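Duggan House refurbishment: progress report to Plelov

Prepared by Kieran Moynihan, December 28, 2025

Cleaning

Of the 37 windows on the list, 13 are finished. The alley side is slow going – the tracks hold more grime than we priced for, and the view of next door's air conditioners is no incentive. We use a brush for the rails and a cloth for the stone sills.

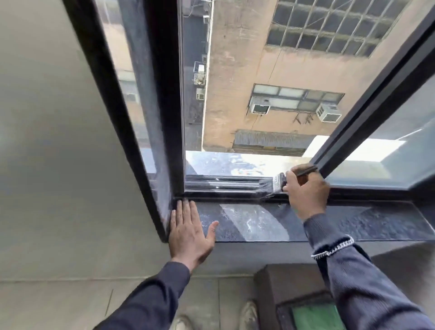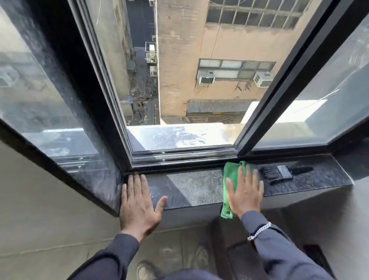
Spending

Cleaning materials have cost £60, mostly cloths. I have kept the receipts, including the one for biscuits, which I am not claiming.

Next steps

Remaining windows by March, then the stairwell.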